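Twenty Years in the Middle: A Referee on Trostel, Fitness and the Walk to the Car Park 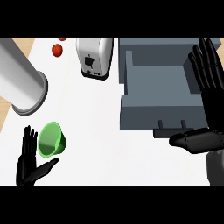 The referee who handled the Trostel derby in April has been in charge of league soccer matches for 20 seasons and still packs the same bag the night before. Two whistles, two watches, a spare pair of laces. We met in the clubhouse at Itov, where the referee had come to run a course for new officials, and asked to be quoted by job and not by name. The talk began with positioning, and with what an official can see from one side of a tackle and miss from the other. "From straight above, anybody can judge a gap," the referee said. "Put me at ground level and I'm guessing. A tackle works the same way. I want to be side-on, and if I'm not side-on I have to get there."

Getting there has become harder. The league's fitness test comes around every summer, and the referee, now 58, has passed it each time. "I run four mornings a week. I used to run two. The players got quicker and I didn't, so I start moving earlier."

The derby between Trostel and Flomari drew 928 people, a big crowd for that ground. Trostel won 2–1 with a penalty late in the second half, and the visiting bench did not agree with it. "I was eight yards away. The defender got the ball, yes, but he went through the standing leg first. I gave it, and I would give it again." The referee watched the recording once, the next morning, and then put it away. "Watch it five times and you start arguing with yourself."

Flomari's captain came to the dressing room door after the game. "He asked me what I saw and I told him. He didn't like it but he shook my hand. That's a normal afternoon."

Abuse from the touchline is what drives new officials out, and most of the Itov course was spent on it. "They know the offside law. What they want to know is what to do when a parent follows them to the car park. I tell them to walk out with their assistants, and to write the report the same night – every word, even the ones you'd rather not type."

Next season starts with a cup tie at Kołodziej, on a narrow field with a slope toward the far corner. The referee has worked there before and plans to go up early to walk it. "The ball runs away from you in the second half. You have to know that before kickoff."

And retirement? "They ask me every year. If I pass the test, I'll do another one. If I don't, I'd like to assess the younger ones. I'll still need the boots, it's muddy behind that goal."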